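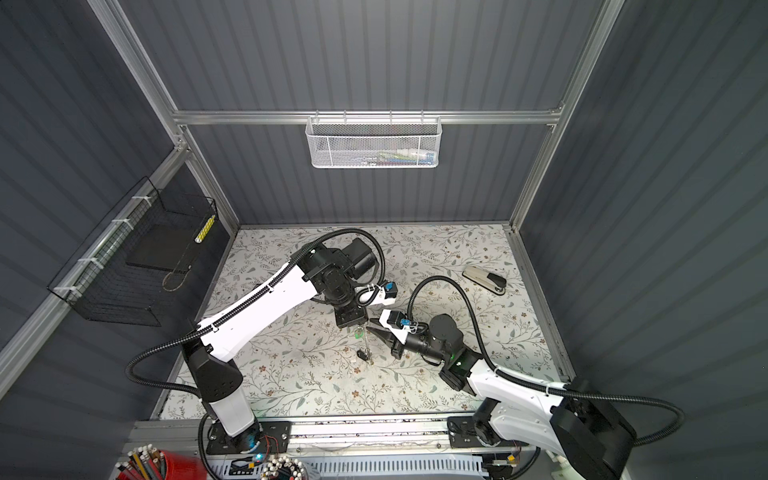

I've had the Hurthorpe label maker since March and I'm finally ready to have opinions about it! I bought it after my third argument with my brother-in-law Koen over which drawer the spare fuses live in (he was wrong, for the record). Setup took 5 minutes, most of that hunting for batteries. The tape sticks beautifully to painted wood, plastic tubs and glass jars, but wire mesh is another story, and I have a lot of mesh. If your baskets are like the white one hanging from the rail or the black one held on with zip ties, plan on looping the label around a wire and sticking it to itself, or buy the little clip-on tags from Peeters like I did. They come in packs of 45 and I'm nearly through my second.

The keyboard is small, and my thumbs hate it. I keep hitting the star key when I want delete, so there's a jar of rice in my pantry with a star on it and I've decided it can stay. Battery life is great, easily 300 labels on one set. Refill tape is where they get you. The Sendine brand tape fits too and costs less, though the black looks a bit gray next to the original.

I only use 2 of the fonts. The fancy script one is unreadable past arm's length.

Four stars from me. I'd take off another half for the noise if I lived in an apartment.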